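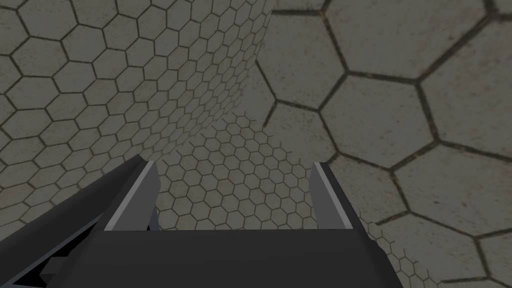 Print this page | E-mail this page

Can a robot do my chores yet? Your questions, my answers

I get the same handful of questions every week, so I've put them all in one place. I've spent a good few years testing arms and grippers for Plenance, mostly on kitchen and bathroom jobs plus a bit of shop-floor work, and I'm happy to share what I've learned.

So, can a machine clean my bathroom?

Parts of it, sort of. A robot arm can wipe a flat wall if somebody tells it where the wall starts and stops. Corners are harder, and anything curved is harder still. My own house was built in 1951 and there isn't a square corner in it, so I wouldn't turn one loose in there this year!

Why is tile such a big deal?

Because it repeats. You and I look at a honeycomb pattern and know right away which bit is floor and which is wall. A machine working from a camera may see the same six-sided shape over and over and lose track of how far away it is. Big tile up close, small tile far off – or is it just smaller tile? I've watched a program get that wrong plenty of times.

Do you test on real rooms?

Both real and simulated. We start in simulation, where a bad guess costs nothing and I can run the same reach again before my coffee gets cold. Last November we ran 443 reaches in a simulated room at Cadimham before we let the real arm near a real wall. (The real wall still got a scratch. Sorry, Lionel.)

How many fingers does a robot need?

For most chores I've tried, 2 is plenty. A plain two-finger gripper will pick up a sponge, a bottle, a cup or a folded washcloth. It's cheap, it's easy to fix, and I can usually tell what went wrong when it drops something. Hands with more fingers are fun to watch but I spend half my day tightening them.

What about laundry?

Towels, slowly. The Florkatwood arm I use takes nearly 7 minutes on one bath towel, and I wouldn't show the result to my mother. Fitted sheets, forget it. I can't fold those either.

Is it better on a shop floor?

Much better, as long as parts show up in the same spot every time. The folks at Hauksdóttir have an arm loading trays all night and it hardly ever needs a person. Move the tray over a few inches, though, and you'll be getting a phone call.

Will it take my job?

I can only tell you what I see. Lionel Inskip runs our test shop, and he was worried about this when the first arm came in. These days he spends his mornings setting it up and his afternoons cleaning up after it, and he says he's busier than before.

Should I buy one now?

For a single boring job that never changes, maybe. For "help around the house," I'd hold on to your money a while longer and get a good mop.

Can I send you a question?

Please do! Use the e-mail link at the top. I read them all, usually late in the evening, so give me a few days.

Print this page | E-mail this page

This site uses cookies to remember your settings. By continuing to browse you agree to our use of cookies. OK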